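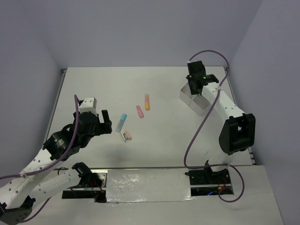

Temps de lecture : 2 min

Téléopération à deux bras : faut-il refaire les démonstrations hésitantes ?

Leris
Bonjour. Tâche : ranger des surligneurs et une petite gomme, deux bras pilotés à distance. J'ai 100 démonstrations. Sur une partie, la pince gauche s'arrête ouverte à côté du surligneur bleu avant de saisir. La politique apprise reproduit l'arrêt et parfois n'en sort plus. Je supprime ces épisodes ou je les coupe ?

Stamcombe
Couper, si la pose reste continue de part et d'autre. Filtrer sur la vitesse articulaire, pas sur l'image. Garder les pauses où l'autre bras travaille, sinon on désynchronise les deux. Vérifier ensuite les raccords en relecture sur le robot, à vitesse réduite. Pour les nouvelles prises, varier l'angle des surligneurs couchés et reprendre à zéro dès que l'opérateur hésite sur l'approche.

Drurnham
Chez moi ça marchait mieux avec plus de données. J'en suis à 779 épisodes, jamais trié.

Leris
Coupé selon la méthode de Stamcombe. 2 épisodes rejetés pour saut de pose, réentraînement en cours.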